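Buvitz Street Sleep-Ins: what we learned about making a bed guests love

Last updated Monday, April 18, 2022

If you've ever hosted out-of-town family for a long weekend, you'll know the look people get on the second morning. They come down to the kitchen, put one hand on the small of their back and tell you they slept like a log. I've given that answer myself, plenty of times, on sofa beds from Hobart to Cairns!

So I was thrilled when the Dlamini Neighbourhood House asked our hosting group to put together a workshop on spare rooms. We ran it over two Saturdays in March, and what a turnout. Retired couples, share-house people, a grandfather and granddaughter fixing up the sleep-out together, and Mohit Tomar from the Trevier guesthouse, who has been making beds for paying visitors for years and brought his own pillowcases to show us.

Mohit's big subject is layers. He'd much sooner give a guest two light blankets than one heavy doona, and once you've tried it you'll see why. People can peel one off at midnight and drag it back at four. He folds the second one in thirds across the foot of the bed, open edge towards the door, and he was very firm about the door. (Vikas Pant asked what happens when the door is beside the headboard. There was a long discussion and I don't think we settled it.)

We also got into hospital corners, and I loved this part. Half the room had been taught by a parent and the other half had never heard of them. Ratree Thammasiri showed us her way, which starts at the foot and leaves a pleat of slack over the toes so tall visitors aren't pinned flat. It takes her next to no time. Mine looked like a badly wrapped fish, but I've been practising at home and the left side is coming along nicely.
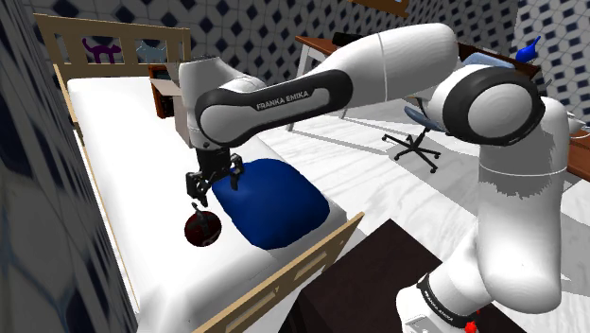

Words by Bhupendra Bhatia
Hosting Group Coordinator

Then there's the washing. New sheets need a proper wash before anyone sleeps in them, and old favourites are often better than new ones anyway. The sheets that got the most admiring pats on the day were a faded cotton pair from the op shop, bought for $8. Next to them was a set that had cost $300, and when Ratree passed both around with the labels tucked in, most of us picked the old pair! Mikkel Bach has since gone through his linen cupboard and brought back to life a blue set his aunt gave him – he says it's the softest thing in the house.

A few other things people asked me to write down:

Put a lamp where it can be reached lying down. So many spare rooms have one switch, over by the door, and your guest has to cross strange floorboards in the dark.

Clear a shelf, even a small one. A suitcase on the floor is fine for a night, but by the third day everyone wants somewhere to put their socks.

Leave the wi-fi password on a card, and a glass for water.

Sleep in the room yourself. This was Vikas's suggestion and it's my favourite of the lot. He tried it the week after our first session and found that the street light came straight through the gap in the curtains and landed on the pillow. He'd had visitors in there for eight years and they'd all been too polite to mention it.

I did the same and discovered a tap that drips behind the wall. You can't hear it anywhere else in the house. The plumber is booked, and my sister has been rung and apologised to.

We're keen to go again before winter really sets in, this time on warmth: flannelette or cotton, hot water bottles, and what to do with a room that faces south. Skovine Hall has offered us the big room with the good heaters, and Mohit is bringing more pillowcases. If you have a wool blanket with a moth hole in it, please bring that too, as Ratree has promised to teach us darning and she needs things to darn. Put your name on the sheet at the front desk or catch me at the Thursday cuppa.

8 comments
Shared 8 times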